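Silver front-loading washing machine, used, for sale or monthly rent

Dunda Home Appliances, Dredley
Updated 6/15/24

We sell and rent washing machines which we collect from apartments in the city, check in our workshop and put back in good order. Most of our customers are families and students who move often and do not wish to buy a new machine each time. On this page you find one front-loading model of which we have several pieces. They came together from one apartment building where the owner changed all the kitchens.

The price is 695 for one machine, with delivery inside Dredley. For monthly rent please ask us, because it depends on how long you want to keep it. A deposit of 90 is paid at the start and comes back to you when the machine comes back to us.

What we do in the workshop

Each machine runs three complete programs before it goes on the list. We clean the filter and the detergent drawer, we wipe the rubber seal on the inside of the fold, and we look at the hoses. If a hose is old, we put a new one. We do not paint the body and we do not polish out small scratches, so please expect that a used machine looks used.

The door and the seal

The door opens to the left and goes wide, so it is easy to put in a heavy blanket or a coat. Before you order, measure the free space on the left side of your laundry corner. If there is a wall very close, the door will not open all the way and you will be angry with it every week. We cannot change the hinge to the other side on this model, many people ask.

After the last wash of the day leave the door a little open. The seal stays fresh much longer in this way.

The panel

The programs are chosen with the big round chrome dial, and the rest is done on the black glass panel at the right of it. The program names on the front are in Chinese. For many of our customers this is an advantage, and for the others we give a printed card with the translation, which you can fix on the wall. The name you will need first is 大件洗, the program for large items. It is in the upper part of the list beside the dial.

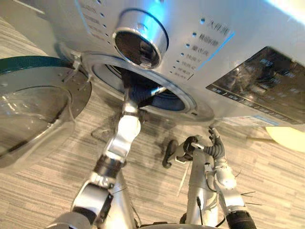

Programs we recommend

For everyday clothes the normal program is enough. Dark clothes should be washed together and turned inside out, in cold water for the first two or three times. Navy and black cotton give color for longer than people think.

For bed covers and thick blankets use 大件洗 and put one piece only. If you put two, the drum cannot turn them and the middle stays dry.

Towels can go at 60 degrees. We advise one hot wash in a month also when you do not have towels, with an empty drum, to clean the inside. The spin can be set to 1000 for most cotton clothes. Choose a lower spin for wool and for shirts that you do not want to iron very much.

Delivery and installation

Our drivers bring the machine to your door and up the stairs. They connect the water, level the feet and run a short rinse while they are still with you. Please have the tap free and the old machine disconnected. If you want us to take the old one, write it in the order.

For Wekach and the villages on that side of the river we deliver on one day in the week, and the day can change. We call you the evening before.

Warranty

You have six months on the motor, the pump and the electronics. The glass of the door and the plastic parts of the drawer are not included. Rented machines are repaired for free for the whole time of the rent, except when something was left in a pocket. Coins and hair pins are the most usual reason for a blocked pump, so please check.

Accessories

Rubber feet, set of four
Longer drain hose
Stacking kit for the Worku dryer (ask first, it does not fit all pieces)
Translation card, second copy

Comments (4)

bluekettle
We rented one since November and it is quieter than our old one. The card fell behind the machine in the first week, so I recommend to order the second copy.

m_on_third_floor
Is the large items program good for a winter duvet, double size? Mine is very thick.

Dunda Home Appliances
Hello, yes if it goes in the drum without pushing. If you must push with both hands, it is too big and better to bring it to a laundry shop.

tallgrass
Delivery to Wekach took nine days. The machine is fine and the men were polite, but please write the waiting time on the page.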